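# Hängekörbe, Wellenwände, Marmorboden: was taugt davon?

Seit August probiere ich aus, was uns die Ordnungsbranche als Lösung für kleine Arbeitsflächen verkauft. Der Anlass war ein Vortrag von Orvokki Savolainen in Ploltov, in dem das Wort »Wandpotenzial« so oft fiel, dass ich irgendwann nicht mehr mitgeschrieben habe. Ihre These: Was hängt, liegt nicht herum. Schön wär's.

Ich habe mir den Katalog von Homeck kommen lassen, 751 Artikel, davon ein beträchtlicher Teil Körbe. Bei Fistaleck sieht es ähnlich aus, nur teurer. Beide zeigen ihre Körbe am liebsten leer oder mit einer einzelnen Zitrone darin. Wer lagert eine einzelne Zitrone in der Werkstatt?

Mein Verdacht war von Anfang an, dass der Korb an der Wand vor allem eines leistet: Er nimmt die Sachen auf, die man nie braucht. Die anderen bleiben da, wo man sie zuletzt aus der Hand gelegt hat.

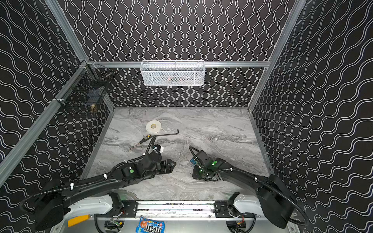
Zum Drahtgeflecht kann man stehen, wie man will. Ein weißer Korb mitten an der Rückwand wirkt aufgeräumt, aber was drin ist, errät man durch die Maschen höchstens an der Farbe, dunkel oder rötlich. Das Argument »man sieht alles auf einen Blick« streiche ich damit. Der schwarze Korb oben links verschwindet vor der dunklen Wand fast ganz, was man elegant finden darf, solange man nichts darin sucht.

Und unten liegt das Klebeband. Es liegt immer unten. Weiße Rolle, Pappkern, flach auf dem Boden, daneben Inbusschlüssel und Schraubendreher. Immerhin hat der Schraubendreher einen schwarz-gelben Griff, den findet man wieder. Für den schwarzen Inbusschlüssel auf grauem Marmormuster würde ich weniger wetten, und das kleine blaue Teil weiter zur Mitte hin wäre bei mir nach einer Stunde unter dem Schrank.

Über die Wandverkleidung habe ich mit mehreren Leuten gestritten. Schwarz mit weißen Wellenlinien, hinten senkrecht, an den Seiten schräg. Aaltonen hatte etwas Vergleichbares im Programm und nannte es im Prospekt »beruhigend«. Ich habe zwei Tage vor so einer Wand gearbeitet und war danach nicht ruhiger. Hübsch ist sie, das gebe ich zu.

Besser gefallen mir die silbernen Aluprofile. An einer waagerechten Schiene auf halber Höhe lässt sich einiges aufhängen, und wer will, hängt es später woanders hin. Meine eigene Schiene hat über 59 Euro gekostet, ohne Haken. Die Haken waren natürlich »optional«.

Was ich nach vier Monaten sagen kann: Die Körbe bleiben, für Ersatzteile und Kram. Für das Werkzeug, das ich täglich anfasse, kommt eine flache Schale auf die Arbeitsfläche, und Frau Savolainen darf das gern für einen Rückfall halten. Zuschriften von Korbfreunden lese ich, Rabattcodes von Herstellern bitte nicht mehr schicken.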